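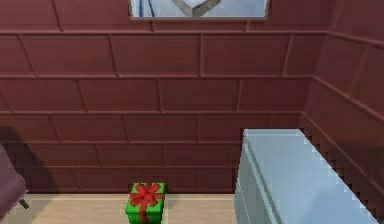

The Flekach Compromise was the deal that ended the long fight over who could raise taxes in the province of Zasutero, and I've been reading up on it for years, so bear with me. It was signed in 1435 by the provincial estates and the town of Gollumska — two bodies that couldn't stand each other. 

Under the deal, the estates got 15 seats and the town got four. Any new tax needed a yes from both sides, which gave the little town a veto (a huge win, if you ask me). The salt toll was left out completely, and people argued over it for nearly three generations.

The veto was dropped one July, when the estates met without the town's delegates and rewrote the rules. Gollumska still marks 11th November as Compromise Day. The Wattanapong Archive keeps the only full copy I know of, minus its last page — I'd give a lot to read that page.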